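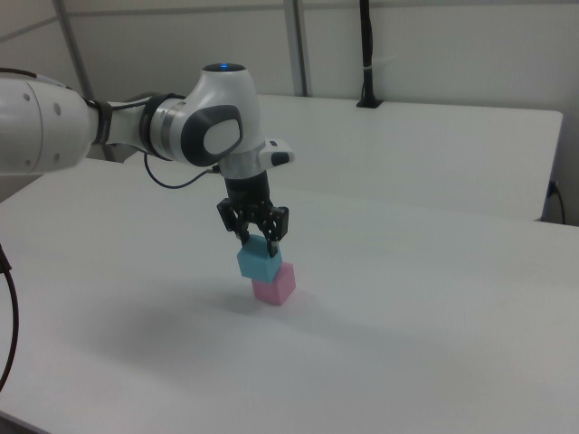 Buying a table for a small apartment is a matter of choosing what you are willing to bump into, one reader in Flendstead wrote after our February column on furniture for narrow rooms. She had moved three times in six years, each time into less space, and had taken the same dining table with her until it no longer fit through the door. Her letter ran to four pages. It asked why stores still sell tables by how many chairs go around them, when most people she knew ate at one end and kept their mail at the other.

We had more letters on that column than on anything else this year, and most of them were about tables. Sofas came second, a long way back.

The complaint is a fair one. A table sold as seating six usually measures more than five feet long, and the showroom gives it a room of its own. At home it shares the floor with a couch, a bookcase and often a bed. People pull it against the wall, lose one long side, and end up with a table for three that takes up the space of a table for six.

Amarasinghe, a family furniture shop on the north side of Flendstead, changed how it labels its tables last year. The tags now give the depth first, then the length, then the clearance needed to pull out a chair. The number of seats is at the bottom in small type. The shop says returns have dropped. It has also stopped stocking anything deeper than 36 inches, except by order.

Depth is where most of the mistakes happen. A table 24 inches deep works as a desk and is tight for two people eating across from each other. At 30 inches there is room for two plates and a dish between them. Past that, the middle becomes hard to reach from a chair and tends to fill up with things that stay there. One reader sent a list of what was in the middle of hers, and it included a box of Christmas lights.

Round tables get recommended for small rooms, and they do help in a square one where people walk past on all sides. In a long, narrow room they waste the corners and can't be pushed flat against anything. Several readers who bought one on advice said they had gone back to a rectangle within a year.

Drop-leaf tables have the opposite problem. They fit nearly anywhere when folded, but many owners stop folding them. The hinges get stiff, or a lamp gets put on the leaf, and the table stays open. If you are buying one used, raise and lower both leaves several times before paying. Look at the supports as well. A swing-out leg holds better than a bracket, but it will be in the way of somebody's knees.

Then there is the surface. White and pale tops are popular again, and they do make a dark room feel lighter. They also show coffee rings, ink and newspaper print. Oiled wood hides more and needs more care. Gano, which makes flat-pack furniture, sells its narrow table in four finishes for $546, and the darker two are usually in stock when the others have sold out. Its bench, made to slide all the way under, costs another $200. Jillix makes a plainer version without the bench, and the legs unscrew by hand, a help on a stairway with a turn in it.

Used tables are still the better value for anyone with a car and a free morning. At the Flendstead salvage barn on Aug 31, 2024, there were 47 tables on the floor, and a good number were priced under $100. Most were solid, a few had been painted badly, and one needed a leg. The oak ones went before noon. Extension tables with their leaves missing sat there all day — they are cheap for that reason, and if you never plan to extend them, the missing leaf costs you nothing.

Measure the doorway, the stairs and the elevator before you go. Then measure the room with the chairs pulled out. A strip of masking tape on the floor works well, left down for a couple of days while you walk around it.

The reader with the four-page letter did eventually give up her dining table. Her sister has it now, in a house with a wide front door. She bought a 30-inch-deep one with a drawer at one end, and the mail goes in the drawer.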